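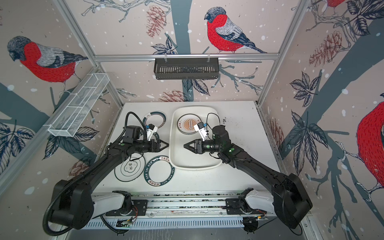 Robel says the swale won't work at the depth we've drawn it, the clay comes up too high at the south end and we'll be holding water against the cycle path all winter. Wants it moved to the far side of the parking court or made wider and shallower. Told him to mark it up and we'd look at levels together.

December 2023
Sumeya Negussie

Tornach site, drainage and planting. Notes from the desk, mostly for me and Hiwot, Eyerusalem B. please read the bit on pit 9.

Redid the impermeable area first. Roofs plus courts plus the spine road comes to 3,113 sq m for phase one. Old figure left out the bin stores and the turning head, so every run before this one is a bit light. Have put OLD on the front of the printouts, please don't use them.

Soakage pits. First lot fine, sandy, drained while we stood there. Pit 9 is the bad one. Filled it, went off to level the manhole covers on the lane, came back and hardly any drop at all. Filled again, same. Grey clay with orange streaks from just under the topsoil. It's exactly where Robel has been worrying, so fair enough, he was right about the clay and I owe him a coffee. Third fill not done, light went.

Options as I see them:
- wide shallow swale, Robel's idea, eats into the verge and the planners liked the verge
- keep the swale narrow, line it, take it all to the pond with a flow control
- crates under the parking court. Dear. Diekmann quoted for crates on the last job and it was painful, not asked them yet for this one
- mix of the above, court drains to crates, road drains to swale

Leaning to the second but the pond needs to grow and it's already tight to the root protection line. Hiwot to check how much we can take off the north bank before the slope gets silly. Anything steeper than one in three and the mowing people complain, also it's next to the play area.

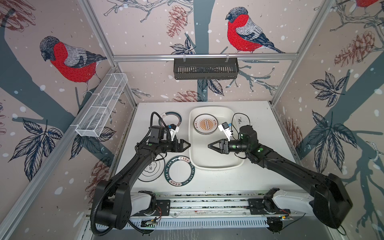 Planting round the pond is the other thing that has slipped. Tree list from Pliltier has ornamental cherries right along the wet edge, which is daft, they'll sulk and die. Asked for alder and a couple of willows set well back from the pipe run, plus pines up on the dry bank by the bus stop. Hiwot still wants the bus shelter and the footbridge rails in one dark colour and we keep going round in circles over swatches, so for the record: the dark teal of the tree trunk on the bullfinch wallpaper, back wall, is the sort of thing I mean. Dark, a bit blue, won't fight with the brick. Not the green Omell sent. Eyerusalem N. agrees, Robel doesnt mind.

Footpath count while I remember. 316 bedspaces in phase one and the cut-through to the shops is drawn as a single narrow path with a chicane. Bikes and buggies both ways, it'll be a mess at the gate. Wants widening by almost 40 cm at least, and lose the chicane, use a bollard.

Levels at the lane junction: existing kerb is lower than the survey says. Checked twice, different staff. Either the survey is off or the kerb has sunk since, need the bench mark looked at before anybody fixes the road hights.

To do
- third fill on pit 9 (Eyerusalem B., take the long tape, the short one is useless in there)
- rerun storage with the new area, lined swale and crates both
- Robel mark up
- ring Diekmann re crates
- Pliltier revised tree list, chase
- resubmit drainage sheet in January, before the access drawings go in, they both hang off the same road levels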